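Teaching a simulated arm to ring bells: our project report

Written up Jan 4, 2022

I should say straight off that I came into this project thinking the clever bit would be the model. It wasn't, or at least it wasn't where the time went. Most of our hours were spent gathering examples, throwing a lot of them away and then gathering more, so most of this report is about that.

The task comes from the Prarnska set, which is our course's collection of tabletop jobs for a simulated arm. Ours is the bell task. There's a red bell, a green bell and a blue bell on the table, the arm gets a short written instruction ("press the green bell", say), and it has to bring the gripper down on the right plunger. Other things share the table too, a jar of paprika and a black bin among them, and they play no part in the instruction. You steer the arm by hand with a controller, the program stores the camera views and the joint positions at every step, and all of that together makes one example. We called them runs.

Luuk Segers and I shared the driving. I was dreadful at first! My early runs wander all over the place, because I kept stopping halfway down to check whether I was lined up, and a learning system will happily copy your dithering along with everything else. Luuk plays a lot more games than I do and it showed.
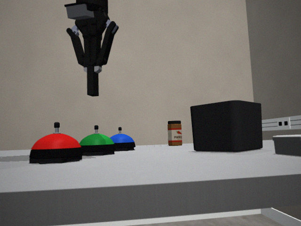

Lining up really was the hard part for me. From a low side view the bells overlap and it's very easy to think you're over one when you're a good way behind it. After a week or so I got into the habit of switching to a higher view before going down, then switching back for the last little bit, and my runs got much smoother. I'd tell anyone starting out to do the same from day one (I've still got the notebook page where I wrote CHECK FROM ABOVE in capitals).

We recorded 1258 runs altogether and kept 831. That's a painful number to lose, I know. We dropped a run if the gripper touched the wrong bell, if the driver paused for too long, or if the instruction and the bell didn't match, and that last one was entirely my fault. I had the colour list in the wrong order for one whole afternoon in July and didn't spot it until we played the runs back. We could perhaps have relabelled them, but by then I didn't trust anything from that afternoon and we binned the lot.

Storage was its own little saga. We named our two scripts Stater and Troso: Stater starts a run and shuffles where things are placed, and Troso does the sorting afterwards. Troso used to crash if a run had no ending marked, so for a while we were sorting by hand over tea, which was slow but did teach us what a good run looks like.

We also argued quite a bit about how tidy the driving should be. I wanted every run as clean as possible, straight over and straight down.

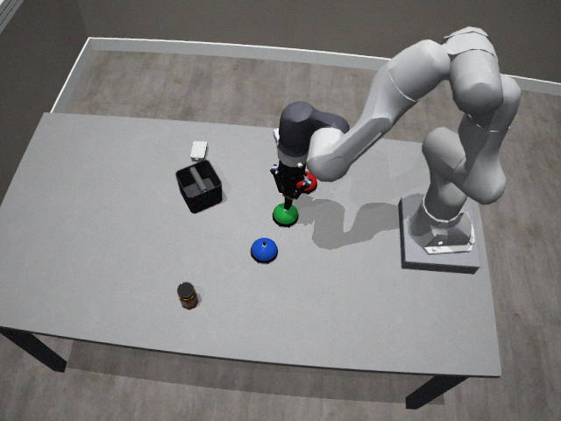

Roos Verschueren read our draft and disagreed with me on this. If every example is perfect, she wrote, the system never sees how to get back from being slightly off, and the first time it drifts it will have nothing to copy. She suggested we keep some runs where the driver starts badly placed and puts it right, as long as the correction is quick and the right bell gets pressed in the end.

I grumbled, and then we went back through the rejects and rescued a few of mine, which are already included in the kept total. They're not pretty. The pauses still rule most of them out, but the ones with a quick sideways fix seemed fair enough.

If we carry on next term, I'd like to record a fresh batch with the deliberate bad starts spread evenly over the 3 bells, and have Luuk check my colour list before we begin. Troso also needs its crash fixing properly, as at the moment it just skips any run it doesn't like and writes the name to a text file.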